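Two arms in one sim run: what limits do you set?

Margit Major
We're writing house rules for simulated door and drawer tasks at Hidthorpe. Should one arm be at a door handle while the other has a drawer open?
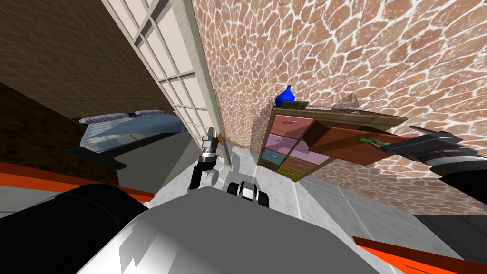

Soledad Huerta
Allow it, but log each arm separately. We cap force at 20 N and review 200 runs before changing a limit.

Carrillo
Check clearance in narrow corridors first.

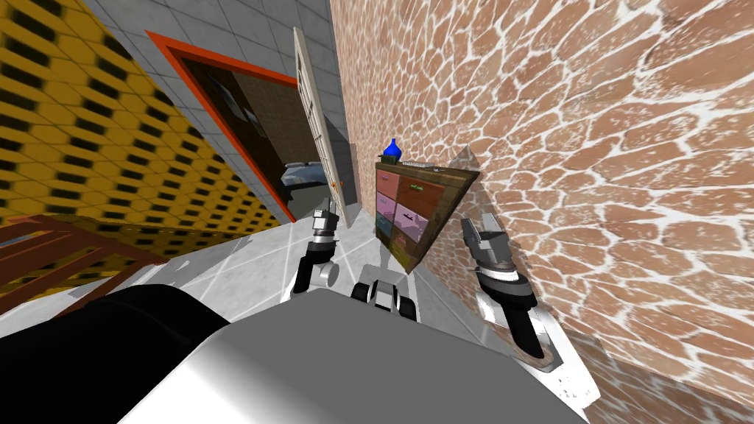 Walls on both sides leave little room to turn, so keep the base speed low and stop on any contact.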